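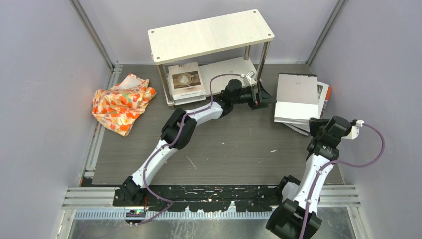
Ticket: Sonholm two-tier shelf, top board shifts and rocks

Status: Closed (fixed, one follow-up open)
Category: Furniture and fittings
Opened by: Ese Ekwueme
Item: Sonholm two-tier shelf, light wood-grain boards, metal posts
Supplier: Plirketia
Month: October

Problem as reported

The top board moves sideways when a book is pushed in underneath it. It also rocks when pressed at the front right corner. The posts look straight. I have tightened everything I can find to tighten and it comes back within a day.

Second problem, maybe related: the books that used to be on the shelf no longer go back in. The small book, with the plate of food on the cover, still stands on the lower level. The rest are stacked on the table to the right of the shelf, and I would like them off the table.

The top board has an open round hole at each corner. I don't know if something is supposed to be in them.

— Ese

Reply 1, support

Thanks for the photo. The corner holes are where the posts locate. On this model each post has a short threaded pin at the top, the board drops over the pins, and a cap nut goes on from above. I can't make out any nuts in your photo. Without them the board is held by its own weight and whatever friction there is on the post shoulders.

Please check the following and report back:

1. Take the books off the lower level and clear the stack on the right so you can reach all four corners.
2. Look down into each hole. You should see the end of a pin, centered or close to it.
3. Lift the board straight up. If it comes free, no nuts are fitted.
4. Measure the clear height from the lower platform to the underside of the board, once at each post.
5. Look for a parts bag. It is small and was taped to the underside of the lower platform on older stock.

Don't glue anything yet.

Reply 2, Ese

Board lifts straight off. No nuts. No parts bag, though there is a patch of tape residue under the platform where one could have been.

Clear height is 127 mm at three posts. The front right post is short of that, by the thickness of a coin. That is the corner that rocks.

Pins are visible in all of the holes. They have a lot of room around them. The holes look too big for the pins.

Reply 3, support

Two separate faults, then.

Fault A: no cap nuts, so nothing clamps the board. This explains the sideways movement.

Fault B: front right post sitting low. This explains the rocking. The usual cause is a post that isn't screwed fully home in some places and is in others, so "low" can mean that the other three are high. Check the bottom ends before you pack anything under the short one.

The hole size is normal. The hole should take a plastic sleeve, which fills the gap around the pin. The sleeves ship in the same bag as the nuts. If the bag is missing, the sleeves are missing too.

Bottom end check: hold the post, turn it clockwise by hand until it stops, then look for a gap between the post collar and the platform. There should be none.

Reply 4, Ese

Found a gap at three posts. Front right was the only one fully seated. So the three I had been treating as correct were the wrong ones.

I could not get them to go further by hand. One turned a little and then bound. There is sawdust in the thread, packed hard. Cleaned it out with a toothpick and compressed air. After that all of the posts went down to the collar. I set the board back on top without nuts and it no longer rocks at any corner.

It still slides.

Reply 5, support

Good, Fault B is done. It's worth noting for anyone else who finds this ticket: on this shelf the short post is the correct one until shown otherwise.

For Fault A, I have asked Plirketia for a replacement hardware bag. Contents should be four sleeves and four cap nuts. The nuts take a 13 mm wrench. If the bag arrives with slotted screws in it, it's for the wall version and should go back.

In the meantime you can keep light items on the shelf. Avoid pushing sideways against the top board, and don't lift the shelf by it.

Reply 6, Ese

Bag arrived. Sleeves and nuts both present. Three sleeves went in cleanly. The fourth (back left) stopped halfway. There is a burr on the inside of the hole where the surface layer has lifted.

I have some 100 grit paper here and some Hauser wood filler. Which one?

Reply 7, support

Paper only. Wrap it around a pencil and take off the burr from the top face downward, so you don't lift more of the surface. Filler will make the hole smaller, and you need it the same size. Stop as soon as the sleeve goes in with thumb pressure.

Tighten the nuts in a diagonal order, finger tight first, then a quarter turn with the wrench. More than that will dent the board.

Reply 8, Ese

Done. No sliding, no rocking. Pushed on the board from both sides and it holds.

On the books. With the posts seated, the clear height is slightly less than before, so the upright books that were already too tall are now more so. I went through the stack:

— The small cookbook stands upright on the lower level with room to spare.
— The book with the orange and white spine only goes in lying flat. It is now flat on the lower level, spine out.
— The white one that was lying open on top of the pile does not want to stay closed. I put it under two others on the top board overnight and the pages are flatter, though they still lift a bit at the outer edge.
— Everything else is on the top board.

The Amedico binder isn't going on this shelf at all. It is deeper than the board.

I also had a fruit print cloth bunched up on the left side of the table, against the wall. Tried folding it under the shelf as a mat. The shelf went back to rocking right away. Took it out again, folded it and put it in the drawer.

Reply 9, support

That matches what we would expect. The lower platform needs a hard, flat surface. A folded cloth compresses more under the loaded end, and you get the same symptom as a bad post. If you want something under it to protect the table, use a single layer of thin felt across the whole platform.

For the extra height, there is a longer post set for this model. It uses the same pins and the same nuts, and the boards don't change. I don't have a clear height figure I trust for it, so I'm not going to quote one. I'll request the drawing.

Resolution

Rocking: posts not fully seated, thread packed with sawdust. Cleaned and reseated.
Sliding: sleeves and cap nuts missing. Replaced by Plirketia. One hole deburred by hand.
Tools used: 13 mm wrench, 100 grit paper, toothpick, compressed air.

Follow-up: drawing for the longer post set. Assigned to support, pending.

Reply 10, Ese

Fine to close the main ticket. Please leave the follow-up open — I would rather have the tall books upright than flat.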